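Wiswood Clarkberg work surface, white: review

Rating: 4 out of 5

The Clarkberg is the plain white top in the Wiswood bench range, sold without legs. I ordered it to replace a Wirau board whose edge had begun to lift. It arrived flat, wrapped in two layers of card, with a short sheet on mounting and none on care.

Mounting took 15 minutes on an existing base. The pilot holes lined up with my rails at the front and were slightly off at the back, so I drilled two new ones. Checked with a straightedge along both diagonals, the top shows no bow that I can measure.

The finish is the main reason to buy it. Small parts are easy to find against plain white, and so is anything that has come off them. Glare under a low lamp is moderate – higher than on the Wirau, lower than on glass. Pencil wipes away with a damp cloth. Marker needs alcohol.

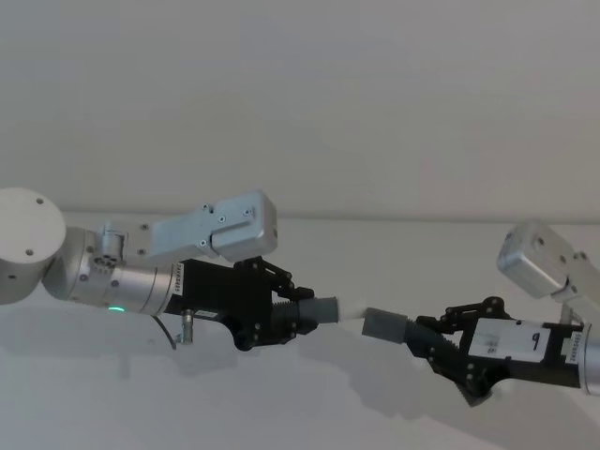 Braulio Jaramillo wrote in to say that his own top has been in use since November and that the front edge is the weak point. His picked up a shallow dent from a dropped vise jaw, and filler does not match the white. He would pay extra for an edge strip.

I have no dents so far, but the edge is unprotected and I would expect the same result. Cirillo makes a clip-on strip that fits, although it stands slightly proud of the surface and gets in the way of a sliding square.

Price is 187 dollars for the top alone. Delivery was extra and took longer than quoted.

Good: flatness, easy cleaning, contrast with small parts.
Less good: rear pilot holes, bare front edge, no care instructions.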